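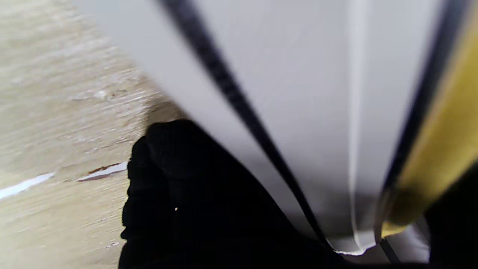
1/ Umier build log, shared bench at Wurura, 2024-11-06

ok quick one, typing between runs. Still on shoes. Still on fingertips. Wrist cam is up and streaming and I can finally see what the fingers are doing down at the contact point instead of guessing from across the room

2/ For new ppl: Umier is my home-built arm + hand. Printed parts, secondhand servos, a lot of zip ties inside that you will never be shown. Goal is dumb and simple. Pick up shoe. Put shoe on shelf. Repeat until I'm bored

3/ Knit covers stay on the fingers. Black, stretchy, pulled on like a sock. Bare printed tips skated off rubber soles every single time. Tried tape (gummy), tried heat shrink (too hard), tried dipping them in that Prado liquid rubber stuff. Smelled awful, peeled in a day

4/ Downside of knit: it picks up lint and every white crumb in the building. And it creeps. After a bunch of grabs the sleeve twists on the finger and the tip pad ends up on the side. Need a groove or a little lip at the base so it cant walk

5/ Wrist cam notes bc somebody asked
- mount it further back than you think
- fingers WILL eat the bottom of the view
- anything near the palm goes blurry, live with it
- lock exposure if theres a window in the room. mine hunted like crazy til I did

6/ Today's fight = low approaches. When the fingertip comes in along the wood it has to get right down at the join before it can do anything useful. Too high, it shoves. Too low, it drags on the surface and the wrist motor starts whining

7/ So I cut the approach speed to 10 mm/s for the last bit. Painfully slow. Go make a coffee slow. But I can hit stop in time and that's worth it for now, I've already replaced one wrist gear this year and I'm not doing it agian

8/ Servo current limit is down to 70 percent too. Lost some squeeze, obviously. Canvas doesn't care much. A leather boot would care. Not doing boots til January

9/ Why canvas sneakers at all: soft upper, stiff sole, laces flopping everywhere. If the hand can deal with a thing that's floppy on one side and solid on the other, most stuff around the house gets easier. Also they're bright yellow and super easy to find in the footage lol

10/ Grip with the fingers on the upper AND the sole is the one I want. One finger pushing into the canvas, one backed up against the rubber. The canvas folds where the finger goes in, and I like that fold, it gives the knit something to hang on to

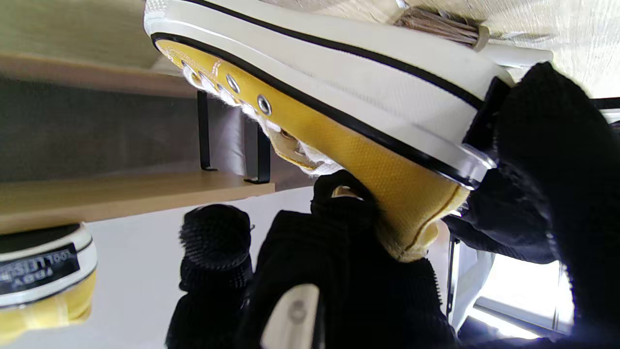

11/ and then the roll angle. If the shoe's tipped way over in the hand the wrist needs to unwind before it gets near the shelf, otherwise the toe or the heel goes into a bracket. Planner doesn't know about brackets. Planner thinks the shelf is a floating rectangle. Adding them by hand tonight, with a tape measure, like an animal

12/ Laces are the other thing. They bunch up at the throat and a fingertip can snag a loop on release. Thinking a small wiggle before opening. Or tuck em first, but that's cheating imo

13/ Software: moved off my own script to the Rerivska controller. Config files are a nightmare but the force readout is way smoother. Logging at 500 Hz now. Disk is filling up faster than I'd like, so if you share the workshop drive with me, sorry, I'll clear it out this weekend

14/ Printed three new tip shapes last night. Narrow one, round one, one with a flat. Round is on now. Will swap the flat one in next and run the exact same grabs, same shoes, same spot

15/ Q from the replies: no, the files aren't up yet. The base housing is still changing every few days. I'll post the finger and the cam bracket first, those are mostly settled

16/ Q2: yes you could do this with two fingers. I did, for months. Shoes spun like a propellor

17/ ok run's finished, going back over. More tmrw if the flat tip prints clean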